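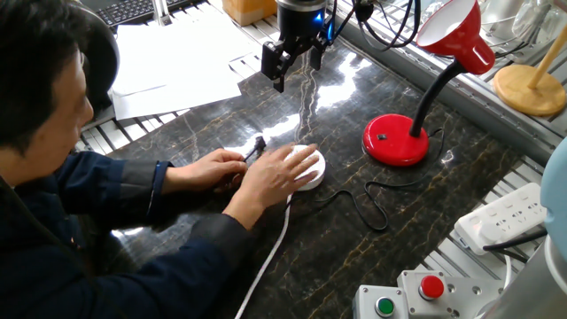
Round white device, small black connector, red lamp to the right. Stadside, "cables and small electricals" folder.

Stadside: README

Hi, and thanks for downloading this. I'm Harriet Escobedo and I look after Stadside, a collection of pictures and short written notes on people handling small electrical things at a table. Think lamps, power strips, chargers, round ceiling-type gadgets, and an awful lot of cord. If you want big appliances you're in the wrong folder, sorry!

I started it after losing most of a Thursday to a drawer of leads that all looked alike. I wanted to know how other people deal with that sort of mess: which hand holds the gadget, which hand goes for the plug, where the spare cord ends up while they're busy. My own spare cord ends up on the floor, for the record.

What you get

3,613 still pictures (JPEG), plus 1,110 notes in one plain text file. Not every picture has a note. Lots of them are near neighbors and one note covers the bunch, so check the "group" column before you decide something is missing. I've had several emails on this and it's nearly always the group column.

Notes are one to three sentences, in ordinary words. A typical one goes "left hand steadies the gadget, right hand has the connector, lamp cord loose on the table." We write what we can see and leave it there. If we can't tell what a gadget is, the note says "round device" or "small box" and that's fine by me. Please don't "fix" these by guessing from the shape. A disc with vents could be a smoke detector or a sensor or something else again, and a guess is very hard to find and pull out later on (ask me how I know).

Words we use in the notes

cord: anything thin and bendy that looks like it carries power or a signal. We gave up on separating cord, cable and lead in version 2, and I've been happier ever since.
connector: the small end piece, when it's in somebody's hand.
plug: the end that goes in an outlet.
gadget: the thing being worked on.
bystander: anything on the table that isn't being worked on. Lamps are bystanders more often than you'd think.
loose / looped / straight: how the cord lies. Looped means it crosses or curls back. An S shape counts as looped. Lyle Pettigrew and I argued over that for a week and he won.

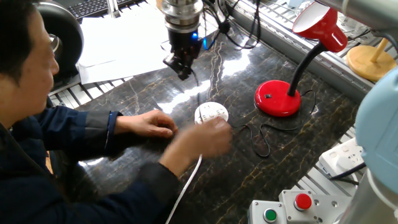 Right hand on the vented white disc, left hand resting on the marble, lamp cord looped.

Things to watch for

Shiny tables. Dark polished stone gives you bright patches from the overhead lights, and they can sit right next to a white gadget. Bastien Delorme went through the glare pictures and gave the bad ones a "shine" tag. I kept them all in, and you can filter on the tag if they bother you.

Black cord on black marble. It's hard to follow by eye, never mind any other way. If the note says "end not seen," we lost it too. When two black cords cross I'd treat the note as a best effort.

Blurry hands. People move! We only dropped a picture if you couldn't tell it was a hand at all.

Lamps. Gooseneck ones get bent this way and that, so don't use the shade to work out which picture came first. The file order won't help you there either, as the pictures in a group are shuffled.

Faces. Some people are seen from the side, looking down at what they're doing. Everyone agreed to be included. Please don't try to work out who they are.

How the folders are split

Three folders: cables and small electricals, lamps, and odds and ends. Each one holds groups, and a group has up to 80 pictures. Ansel Haddad split them so that a table never turns up in both the main part and the checking part. If you make your own split, do it by table as well. I once did it by picture and got beautiful results that meant nothing whatsoever.

Still to do

Lengthen the notes in odds and ends, some of them are just "cord, box."
Add left/right to the older notes. Left and right always mean the person's own hands.
Sort out the power strips. Half are tagged "strip" and half "outlets," which is my fault.
Everett Benavides has offered to check the spelling, so expect a small update in January.

Using it

Free for study and teaching. If you use it in something you publish, call it Stadside and mention the version number. If you find a wrong note, send me the picture number and what you think it should say. One line is plenty, and I do read them, usually in the evening with a cup of tea and the group column open.

Stadside | Contact: Harriet Escobedo | © the Stadside contributors | Back to top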